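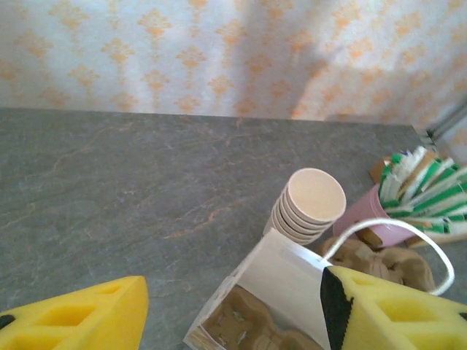

Paper cups vs. paper straws: a skeptical thread

Roxana Echeverri
Sep 24, 2019

1/ I have been told by more than one person that switching to paper makes a party "zero waste." I'd like someone to show me the math. A stack of cream paper cups on a gray counter is still a stack of cups headed for the trash.

2/ The green and white striped straws are cute, I'll give them that. They sit nicely in the pink cup. Whether they survive a thick milkshake is another question, and my money is on no.

3/ Ida Weidemann swears by them. Ida also drinks her lemonade in four gulps.

4/ The Fikeo pack was 100 straws. We had 70 guests at the May thing and I threw out a fistful of chewed ends after. A lot of people took one, used it for a minute, and then drank from the rim anyway. So why put them out?

5/ Leidy Lozano asked if the cups can go in the compost. The sleeve says "where facilities exist." I called our town. They don't exist.

6/ Before anyone sends me the bamboo link again: I read it. 959 reviews, and the ones I opened all talk about how it looks in photos.

7/ Fine, one point in favor. Cups stacked upside down right of center take up very little counter, and the left side stays clear for food. My glass tumblers never managed that.

8/ Still washing the tumblers next time. Édgar Bermúdez has offered to dry. I'll believe it when I see him holding a towel.

9/ Replies about the orange wallpaper will be ignored. It's staying up.

We use cookies to improve your experience. Accept | Manage settings

Contact | © 2019 Drernon | Back to top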